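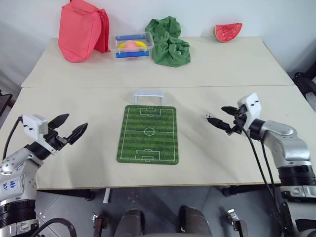

Soccer-field mat on the near table, with the white goal just past its top edge.

Section 4. Setting Up Your Gallery Pages

This section covers adding an image gallery to a fan site built with Stilitz. You should already have a working home page and an Urkitport hosting account. If you do not, go back to Section 2.

4.1 Before you start

Put all the images you plan to use in one folder on your computer. Screen captures, scanned artbook pages, cel photos and wallpapers can all go in together at this stage. Stilitz reads JPG, PNG and GIF files. It skips anything else without showing an error, so check the folder if your totals look short.

Rename the files before you upload. Visitors see the file name under each thumbnail until you write a title, and many site owners never get around to the titles. A good pattern is series, episode, then a word or two on what is shown:

koster-ep03-rooftop-fight.jpg

Use lowercase letters, numbers and hyphens only.

Caution: Renaming a file after it has been uploaded breaks every link to it from other sites.

4.2 Creating the gallery

1. Sign in and open the Site menu.
2. Choose Add Section, then Gallery.
3. Type a name for the gallery. This becomes part of the page address.
4. Choose a layout. Grid is the default. List shows one image per row with room for a longer note.
5. Set the number of thumbnails per page. The highest setting is 100.
6. Click Create.

The new gallery is hidden until you publish it. You can leave it hidden as long as you like and it will not appear in the menu or in site search.

4.3 Uploading images

1. Open the gallery and click Upload.
2. Select your files, or drag the whole folder into the window.
3. Wait for the green bar to reach the end. Do not close the tab.
4. Click Make Thumbnails.

Note: Large batches are slow. Brynhildur Mogensen moved the Jemiswood archive over in one go, 3,238 images, and the thumbnails took most of an evening. If your connection drops, start the upload again with the same folder. Files that already arrived are skipped.

4.4 Sorting into albums

An unsorted gallery works, but people looking for one character will give up after a few pages. Albums fix this.

1. In the gallery, click Select.
2. Mark the images you want to group.
3. Click Move to Album and pick an album, or type a new name.
4. Repeat for the rest.

An image can be in up to six albums — handy for group shots. It is stored once and does not use extra space. Albums sort by name unless you drag them into a different order on the Albums tab.

Keep fan art in its own album and fill in the Artist field for each piece. Stilitz prints the artist's name under the thumbnail and on the full-size page.

Caution: Deleting an album with the "and contents" box checked removes the images from every other album too. There is no undo.

4.5 Downloads and linking

Under Gallery Settings, Allow Downloads adds a save link below each full-size image. Hotlinking is off by default. Turn it on only if your plan has the traffic to spare. A single popular forum post can use up a small plan's monthly limit.

If you offer sound clips or soundtrack samples, do not put them in the gallery. Use the Files section described in Section 5.

4.6 Publishing

1. Click Preview and open a few images at full size.
2. Check that the Back link returns to the right album.
3. Click Publish.
4. Open the site in a second browser where you are not signed in, and look at the gallery as a visitor would.

If thumbnails show as gray squares, run Make Thumbnails again. If that does not help, look for files with spaces or accented letters in the name.

Section text by Grethe Ravn. Last revised July 3, 2024.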